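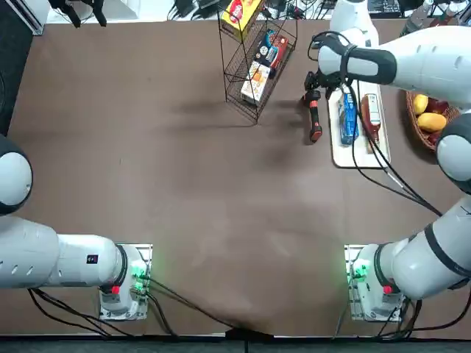 ## How households store fruit, and how much of it they throw out

Project report, spring term. Our group of four looked at fresh fruit in two towns, Stekham and Tranirstead. The question was whether people who keep fruit out in the open waste less of it than people who keep it in the refrigerator.

### Method

We left paper diaries with 80 households, split evenly between the towns. Each household wrote down what fruit it bought, where it was kept, and what was thrown away, for 28 days. We asked for weights where people had a kitchen scale. Where they didn't, we asked for a count of pieces and used an average weight for each kind.

Most of the Stekham households shop at Robles, the supermarket by the bus station. Tranirstead has no supermarket, so people there use the Tivov corner store or drive over to Stekham. We did not think about this enough when we picked the towns, and it caused problems later.

### What the diaries showed

Bananas were thrown out more often than anything else in both towns. Apples kept in the refrigerator were rarely thrown out, but several people noted that they forgot about them and found them weeks after buying them. Berries went bad fast wherever they were kept.

Fruit kept on a counter or table was eaten sooner. This was clearest in homes with children, where the diaries often say "gone by evening." The difference was smaller in homes with one adult – there, the amount bought seemed to matter more than the place it was kept.
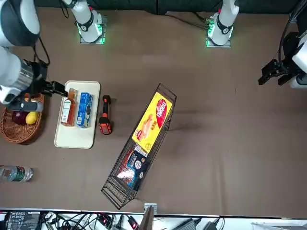

A reader of our first draft objected that the open-storage homes might simply be the ones that like fruit more, and that moving a bowl to the counter would not change anything for a family that doesn't. We had no answer to this from the diaries. To test it we would need to ask the same households to switch halfway through.

### Problems

- Some diaries were filled in all at once, in the same pen, near the end.
- "Thrown away" meant different things. A few people counted compost and others left it out.
- Tranirstead households bought larger amounts per trip because the store is farther off, so the towns can't be compared directly.

### Next steps

We would run the diaries again in October, when local apples are cheap, and give every household the same scale. The diary page also needs a separate column for compost.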